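Tips for the towel task - from our student robot club

These tips are for new members of the Haruna robot club who start with the household tasks. Many of us think a towel is an easy object. It is soft, it does not break, and everybody has one at home. But a towel changes its form each time you touch it, and for this reason it needs good preparation.

Fold before you begin

Fold the towel to a flat rectangle, always in the same manner. Press it with the palm so that the air goes out. If your towel has a woven border, decide which way it points and keep it so for the whole session. In our club notebook we write "border left" or "border right" at the top of the page.

Choose a low basket

A shallow basket is better than a deep one. In a deep basket the fingers touch the wall before they reach the cloth, and beginners then pull too hard. Rounded corners are also good, because terry cloth does not hang on them. 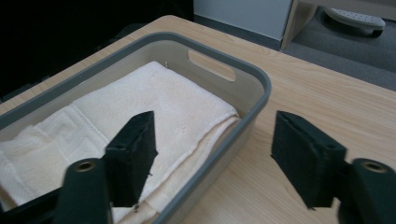 Written by the training lead, Haruna student robot club

Open wide, then go down slowly

Open the fingers of the hand-held gripper before you are over the towel, and make the gap larger than you think you need. Go down slowly. Take a folded edge and leave the top layer alone, or you will lift one layer and the rest will stay behind. When you have the edge, wait 2 seconds and only then lift.

Keep the finger pads clean

New towels give a lot of lint. Wash a new towel two times before you use it in the club, without softener. Between the runs, clean the pads with a piece of tape. Do not use a wet cloth, the pads need time to dry and the next person is waiting.

Care of the towels

We use towels of 500 grams for the square meter. The thin ones of 300 slip too easily and the folds do not stay. Dry them flat if there is space - on the line they get a hard mark in the middle.

Before the Tratmont competition in March each pair should make 5 good runs one after another. If the fourth is bad, start again from one. Please put the basket back on the shelf with the towel folded inside.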